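How to Run a Kitchen Robot Demonstration for Visitors

These notes are for anyone hosting a visit at the Fahy house, where we show what the Kestent two-armed robot does in an ordinary home. They replace the older sheet by Oisín McGrath and were last changed on 16 July 2024. A full visit takes 39 minutes, not counting the walk from the parking lot.

Before the visitors arrive

Charge the base overnight. Turn on the arms and let both grippers open and close 4 times. If one of them sticks, call Hsiu-ying Chiang and do not start.

Check the cables at the wrists. Each one needs enough slack for the arm to reach out fully, but a loop that hangs too low can catch on a shelf rail.

Stock the refrigerator with everyday things in different shapes and materials. Mugs, a plate, a steel bowl and a plastic pitcher are a good mix. Leave room near the front – the arms come in from outside and need space to turn.

Tell visitors where they may stand. Anyone who wants to sit can use the table, and they are welcome to eat there. Keep bags off the floor on the robot's side.

Running the demonstration

1. Start with the robot facing the closed refrigerator. Say which operator is on duty and where the stop button is.

2. Open the refrigerator door and bring the robot in close. Name the item before the arm moves so people know what to watch.

3. Work at the refrigerator first, then at the table. Go slowly over a table that has food and drinks on it, and hold the gripper above the surface until you have picked a clear spot. A flat tray makes an easy target.

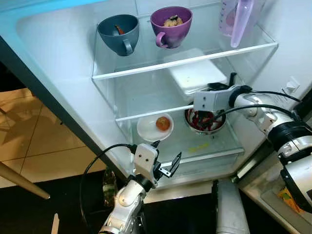
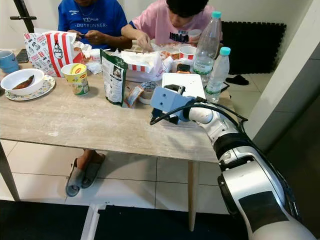 4. Pause and take questions. People usually ask how hard the fingers squeeze. Offer to let them feel it on a foam block, with the operator's hand on the stop button.

5. Back the arms away from the table before anyone gets up.

If something goes wrong

If an arm stops halfway, leave it there and press the stop button. Move people back, then clear the error on the Uler tablet. The code you will see most often is 292, a lost signal from the wrist. Reseat the plug and run the gripper check again.

If food spills, wipe the fingers with a damp cloth. Do not spray anything on the housing.

After the visit

Park the robot and close the refrigerator. Throw out any food the fingers have touched. Write the visit up in the Pekitz log, with the item names and any error codes. The log is at 1,195 entries, so search by date – scrolling takes too long.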